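Linberg Demolition Opens Concrete Recycling Yard on the Old Mundalau Feed Mill Site

DRORBERG – Linberg Demolition is very happy to share that our new concrete recycling yard is open for business on the east side of Drorberg, on the ground where the Mundalau Feed Mill stood for so many years. If you drove past during the teardown, thank you for your patience with the trucks, and thank you as well to the neighbors who waved, brought coffee out to the fence and kept asking us when the big silo was coming down. (It came down in January, a little after breakfast, and there was quite a crowd!)

The yard will take clean broken concrete, block, brick and asphalt from contractors, farms and homeowners, and turn it into crushed base, drain rock and a finer mix that works well under sidewalks and sheds. Until now, most of the concrete coming out of jobs in our area has gone to the county landfill or been hauled a long way to be crushed by somebody else, and customers paid for both the trip and the tipping. With a yard in town, a driver can drop off a load of old driveway, pull around to the other side, and head back to the job with a load of base.

At the center of it all is our new tracked jaw crusher, which the crew has named Marty. Marty will take a slab about as big as a kitchen door, rebar and all, and the magnet over the discharge belt pulls the steel out and drops it into its own bin. On a good day we expect to put 700 tons through, and the operator can change the size of the finished rock from the ground without sending anyone up a ladder. Marty also moves under its own power, so when we have a big teardown with plenty of room we can load it on the lowboy and crush right there on the job.

"I have wanted a crusher of our own since I was running a skid steer for my uncle," said Keith Hollis, general manager of Linberg Demolition. "We spent a lot of years loading good concrete into trucks and paying to bury it, and then turning around and buying rock for the same job. My wife can tell you how many suppers that conversation took up. To see the first pile of finished base come off the belt, and to have the whole crew standing there looking at it like it was a new baby, well, that was a pretty nice afternoon."

The mill itself gave us our first test. Nearly all of the foundation and silo concrete was crushed and kept on the property, where it now lies under the scale house, the haul road and the customer turnaround. We filled 127 trailers with other material along the way, including structural steel, roofing, conveyor parts and a great deal of very old timber, and much of that timber has gone to a shop that saws it into flooring.
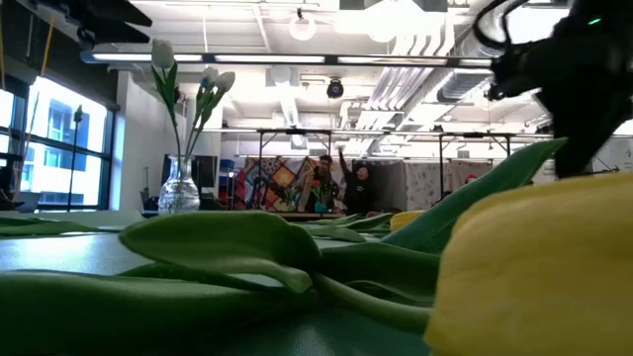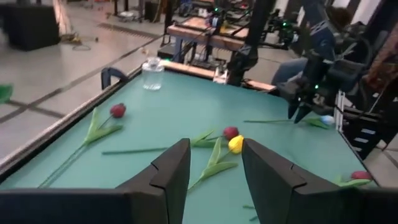 We know that a crushing yard is not everyone's idea of a good neighbor, and dust and noise were the first things people brought up when we held our open evening at the Drorberg fire hall. Water sprays run at the feed hopper and at the end of each belt whenever Marty is working, the haul road is watered on dry days, and the crusher sits down in the old loading pit, where the walls hold back a good share of the sound. Along Mill Road we have built a long earth berm from topsoil saved during the teardown, and it will be seeded with grass and planted with shrubs and spring bulbs. Keith would like the road side to come up all in tulips, as yellow as the big one lying on the green tabletop in the first picture, and the rest of us have told him he is welcome to start digging any time he likes. There is room for a footpath along the top as well, and we are talking with the town about where it should come out.

Opening the yard has also let us add 8 full-time jobs, among them two loader operators, a mechanic and a scale attendant, and most of those positions have been filled by people who live within a short drive of the gate. We still have an opening for a driver with a commercial license who doesn't mind early mornings, and anyone who is interested is welcome to stop by the office and ask for an application.

Customers are asked to keep loads free of wood, drywall, plastic, painted block and dirt. Rebar and wire mesh are fine, though we do ask that any steel sticking out be cut back to 3 feet or less so that it feeds properly. Every load is looked over at the scale, and the attendant will be glad to help if you are not sure about something in the back of your truck. Small loads on pickups and trailers are every bit as welcome as dump trucks. Gates open at 7 a.m.

About Linberg Demolition
Linberg Demolition is a family-owned contractor based in Drorberg. The company handles farm, commercial and industrial teardowns, interior strip-outs, concrete removal and site cleanup, and now sells recycled aggregate by the ton from its Mill Road yard.

Comments

gravel_road_gal
Do you deliver the drain rock or is it pickup only? We only need enough for behind the garage.

Linberg Office
Hi! We do deliver inside the county. Give us a call and we'll work out a small load for you.

Tom R.
My dad worked at Mundalau for most of his life. Sad to see the mill gone but glad the timber got saved. Any chance of buying a board or two?

oldsilo
Watched it drop from the church lot. Louder than I expected.

Dee
Put me down for tulips on the berm, Keith!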